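Ticket: grasp planner rejects left-hand pose on thin film objects
Project: Stinik
Component: contact estimation, bimanual planner
Status: Fix in test
Opened: Aug 7, 2025

Summary

With the right hand already closed on an item, the planner on the Kalten workstation drops the left-hand grasp on a plastic bag and returns NO_STABLE_CONTACT. Fingers stay where they are, the arm holds position, and the task tree times out after 4000 ms. Rigid objects on the same table plan normally.

Steps to reproduce

1. Load the tabletop task from the May release of the Caldeira planner.
2. Put a bag on the folded cloth and start the bimanual sequence.
3. Let the right hand close first.
4. Command the left hand to close on the side of the bag.

Expected: left grasp accepted, sequence continues.
Result: left grasp rejected on most attempts. Log line reads "contact normal variance above limit, candidate 2 discarded".

Log

Entry 1. Ruled out calibration. Reran hand-eye on both arms and the residuals were inside tolerance. No change in behavior.

Entry 2. Dumped the head camera depth for the failing cycles. Depth on translucent film is full of holes, and the filter fills them from whatever lies behind. The fitted surface jumps between the bag and the cloth from one cycle to the next, so the normals never settle.
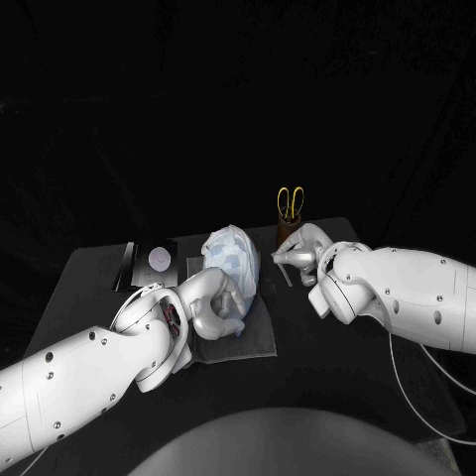

Left hand on the bag, right hand holding the gray strip. Head camera view.

Entry 3. Second problem, separate from the first. The segmenter merges the small dark object beside the bag with the background. Contrast against the table and curtain is too low. The collision check then has no body for it, and the right thumb path is planned with no margin on that side. The pen holder behind the right hand is segmented correctly, scissors included.

Entry 4. Tried raising the variance limit. The bag grasp is accepted, but so are bad candidates on rigid objects. Reverted.

Entry 5. Added a deformable flag to the object record. When it is set, the planner skips the normal variance test and closes on finger current, with a cap of 200 mA per finger. Offline replay of the recorded cycles accepts 92 percent of the left grasps. The remaining rejections are all reach limits at the wrist.

Open items

- Flag is set by hand in the object file. Needs a classifier output or a default for film and cloth.
- Dark object segmentation moved to its own ticket under Stalelau perception.
- Timeout message should name the arm that failed. At present it reports only the parent node.
- Replay does not model the bag moving under the fingers. Run on hardware before merging.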